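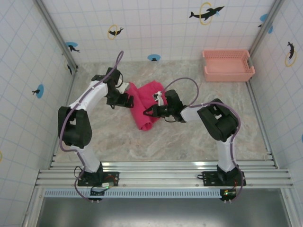

Pink-red cloth on a marble-patterned floor, with a lattice-sided basket against the tiled wall.

Fold or roll: the case for the soft edge

A flat fold concentrates strain along one line. After 50 cycles through the same crease, a plain cotton cloth in the Nernivska textile room lost pile along that line first. Rolled cloths wore more evenly — though they took up more of the shelf.

Baskets matter too. Ventilated sides let residual moisture escape; solid tubs hold it at the base, where the bottom layer stays damp longest. The room at Vellton stores its cloths in lattice baskets, no more than 4 to a basket, and leaves the lids off.

Before folding, shake the cloth out and lay it on a smooth, hard surface. Work from the centre towards the hems. A bunched corner should be opened by hand and never pressed flat, as pressing sets the wrinkle. Tagle recommends a rest of 55 minutes before stacking.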